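Home | Gadgets | Animals | Space | Ask Us

We use cookies to remember which stories you've read. Ask a grown-up before you click OK.

Would you let a robot tidy your bedroom?

Hi, it's me again! My bedroom floor is mostly socks right now, so you can guess how excited I was to write about the Pliseo kit. It's a box of software and spare parts from a company called Tukora, and it helps a robot shaped like a person do chores around the bed. The kit costs $725 for a month - way more than my allowance - so for now it's mostly schools and labs that rent it. 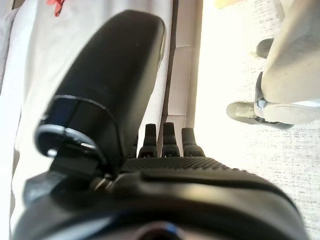 Robot hands are my favorite part of the whole thing. Yours can feel a sock without you even looking at it, but a robot has to work a lot harder. Its thumb is super important, just like yours (try picking up a T-shirt without using your thumb, it's so annoying!). The one on this hand is big and black with a smooth, rounded tip, and the palm has a bumpy patch right below the fingers, a bit like the bottom of a sneaker.

Then comes the tricky bit, which is clothes. A toy block is always the same shape, but a shirt can be flat, scrunched up, inside out or stuck to another shirt! The people at Tukora say their robot practiced with 3,000 pieces of clothing before the kit went on sale in February.

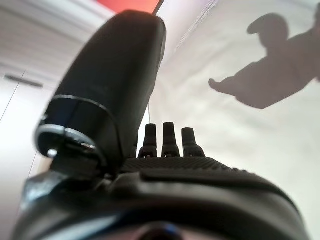
So how does it decide what to do? It looks first, then it picks a spot to grab, then it moves its arm slowly and looks again. If the shirt slides away, it starts over. You and I do all that too, only so fast that we don't notice.

My first question was whether it can tell a blanket from a bathrobe. The booklet says it knows 236 kinds of bedroom things - and yes, bathrobe is on the list. Slime is not. Please keep your slime off the bed.

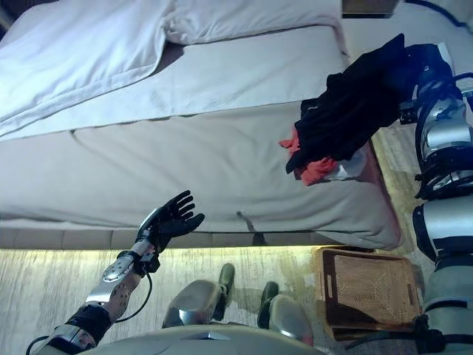
Sunita Rathore wrote to me to say that her class in Grurkunthorpe tried the kit and it was slower than any kid in the room, but it never once complained. She'd like the next one to match up socks. Me too, Sunita!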